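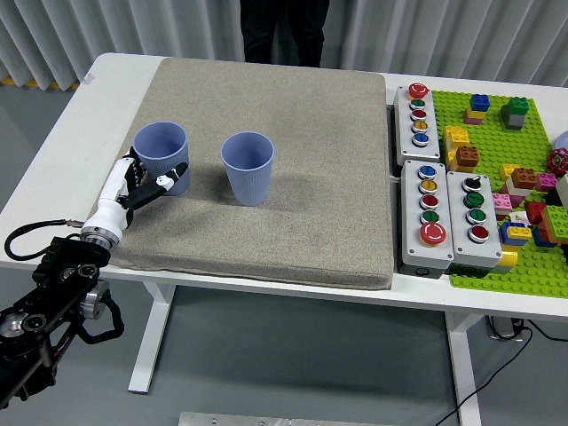
Visits > Water Supply > Alomby Treatment Works

Visits | Reports | Maps | Archive | Contact

Alomby Treatment Works: Notes from the Open Day

The Alomby works opens to the public once a year, normally in July. The date was moved forward this year to allow for the relining of the clear water tank, and the tours ran on May 2, 2024. Groups left the gatehouse every half hour. I joined the second morning group and stayed on afterward for the pump hall, which could be seen without a guide.

The works takes raw water from the Batinska reservoir and supplies Alomby and the villages on the east side of the valley. It replaced a slow sand filtration plant on the same site. Two of the old sand beds survive, one as a washwater lagoon and one filled in and used for parking. The brick outlet house between them still has its level gauge, a float and chain driving a pointer over a cast iron scale. The scale is marked in feet and the pointer is stuck at four and a half.

Intake and raw water main

The intake itself is not part of the tour. It lies up the valley and was covered by a wall drawing in the first room. There are three draw-off levels in the tower. The middle one is in use most of the year. In late summer the operators go down to the lower level if algae counts rise near the surface, but they do so reluctantly, as the deeper water carries more dissolved manganese and needs a change in the oxidant dose.

Raw water reaches the works by gravity through a steel main 3118 meters long. There is enough head left at the inlet to justify a break pressure tank and, in principle, a small turbine. A turbine was fitted in the 1990s and removed after repeated bearing trouble. The guide said a replacement had been priced twice. The blanked flanges are still in place on the bypass, with the old isolation valves on either side.

From the inlet the flow passes a magnetic flow meter and a sampling point. A continuous sample line runs from there to a cabinet with instruments for turbidity, pH, color and temperature. On the morning of the visit the raw turbidity stood at 2.3 NTU, low for spring. The trend screen showed a spike ten days earlier after heavy rain, with a peak of 19 and a tail lasting most of a week. The tail is typical of the Batinska catchment, where the upper stream cuts through clay banks that go on shedding fines well after the flow has dropped.

Coagulation and flocculation

Coagulant is aluminum sulfate, delivered as liquid and held in two bunded tanks. Dosing is by diaphragm pump into a static mixer. Each pump has a calibration tube on the suction side, and the operator timed a draw-down for the group, closing the tank valve and reading off the volume at thirty seconds. He works the result against the set point on a card kept in the cabinet door. This is done once per shift.

Alkalinity in the raw water is low and lime is added ahead of the coagulant. The lime plant is the dirtiest part of the works. Slurry lines are run in clear hose so that a blockage can be found by eye, and there are more quick couplings than I have seen on any comparable site. A spare set of hoses hangs on the wall already cut to length. The hoses in service are swapped out every second week and flushed in a sink outside.

After the mixer the flow splits to three flocculation tanks, each with two stages of vertical paddles. The second stage turns slower than the first. The floc at the outlet was pinhead sized, open in structure and settled cleanly in a beaker when the operator dipped one. He said the jar tests that week had pointed to a slightly lower dose than the one in use, and that the dose had been left alone because rain was forecast.

Clarifiers

There are three clarifiers, originally plain horizontal tanks and since converted with inclined plates. The conversion was done by Skusell, a contractor that also supplied the sludge scrapers. One tank was drained for inspection, and this was the best part of the tour for anyone interested in how such things are put together. The plates hang from stainless hooks in packs and can be lifted singly. Several in the end pack had bowed inward toward the bottom edge. The cause is thought to be the hosing down, which was done from one side only for some years.

The scraper rides on a floor rail and is pulled by cable. The cable sheaves had been replaced and the new ones were a different plastic from the old, gray where the originals were black. Wear on the originals was uneven, deepest on the side facing the inlet. A pair had been left on the walkway with a tag noting the running hours.

Settled water turbidity is measured separately for each tank. The operators compare the three and look for the odd one out — a single tank drifting upward usually means a desludging valve has not seated, while all three moving together points back to the dose. On the day the two tanks in service read 0.41 and 0.44.

The Leclerc building

Filters are in the Leclerc building, a long single-story hall dating from the main reconstruction. There are six rapid gravity filters, three on each side of a central gallery. The medium is sand with anthracite above it. Each filter has its own outlet control valve, and the hall is quiet apart from air leaking at one of the actuators.

A wash was started for the group on filter four. The sequence took 22 minutes from closing the inlet to returning the filter to waste:

Drain down to just above the medium.
Air scour, four minutes.
Combined air and water at a low rate, three minutes.
Water only, eight minutes.
Refill and settle.

The air pattern was even over most of the bed with a weak patch in the far left corner. The guide pointed this out himself. A weak patch can mean a blocked nozzle or a joint lifting in the floor, and the two are difficult to tell apart without digging out the medium. Filter four is listed for opening next winter. Until then its run length is capped at 36 hours against 48 for the others.

After the wash the filter runs to waste until the turbidity falls below 0.15. Visitors at the rail asked mostly about the brown color of the washwater. The more useful number is how long it takes to clear, and on filter four the stream over the weir was close to clear by the sixth minute of the water-only stage. The last two minutes could probably be saved. I was told that a shorter wash had been tried on filter two and that the results were being written up.

Washwater goes to the lagoon, settles, and is returned to the head of the works at no more than a tenth of the incoming flow. Sludge from the clarifiers goes to a thickener and then by tanker off site. There is no press.

Disinfection and storage

Disinfection is by sodium hypochlorite, after a changeover from chlorine gas. The old gas room is now a store. It still has its outward-opening doors and low-level extract grilles, and the floor drain has been capped. Hypochlorite is made up from bulk deliveries and kept in a shaded tank, with deliveries sized to be used within three weeks in warm weather so that the strength does not fall off too far.

Contact takes place in a baffled tank ahead of the clear water tank. The tracer test curve is pinned up in the control room. The tank was designed for 30 minutes at full flow and the curve shows the first trace at the outlet after 19, a fair result for a tank with only four baffles. Phosphate is dosed at the outlet for the lead service pipes remaining in the older streets of Alomby.

The clear water tank has two compartments with a nominal 1660 cubic meters in each. One was out of service for the relining. It could be viewed from the hatch only. The old lining had lifted along the construction joints and was being taken back to sound concrete before the new coat went on. With one side out, the works has less storage than it needs for a morning peak in dry weather, hence the early date and the intention to have both sides back by July.

Pump hall

There are four high-lift pumps, two fixed speed and two on variable drives. All are horizontal split case. Number three was stripped, with the top casing on timber and the rotor on stands beside it. The wear rings were scored on the drive side and the shaft sleeve had a visible groove under the packing. The hour meter on the panel had been reset at the last overhaul, so the running time since then could be read directly, but the plate next to it carried an older figure in marker pen and it was not clear which was current.

Delivery pressure at the time was 6.2 bar. The surge vessel is outside on a plinth and has a sight glass with the normal band painted in green. Pumping runs mostly at night to fill the service reservoir above the town.

Laboratory

The site laboratory handles routine samples only and sends metals and organics elsewhere. It tests 438 samples in a normal month, most from fixed taps on the site and the remainder from customer taps and service reservoirs. Results outside limits are repeated from the same bottle and then from a fresh one. The sample bottles for bacteriology contain thiosulfate to remove the chlorine and must not be rinsed, a point repeated on three separate notices.

Practical notes

Attendance over the day was given as around 2000, higher than the site can comfortably take. The gallery in the Leclerc building holds twelve at the rail and the later groups were queuing at the door. Parking is on the filled sand bed and drains poorly at the north end. Safety shoes are not required but the grating on the clarifier walkway is open mesh and unsuitable for heels or small dogs.

Handouts consisted of a single folded sheet with a process diagram. The diagram still shows the chlorine gas room and omits the phosphate dosing. The flow figures on it are correct for the design case and not for present demand, which the operator put at a little under two thirds of design.

The intake tower can be seen from the public path at the Batinska dam, twenty minutes on foot from the upper parking area. The gate to the tower bridge is kept locked.

14 comments | 31 shares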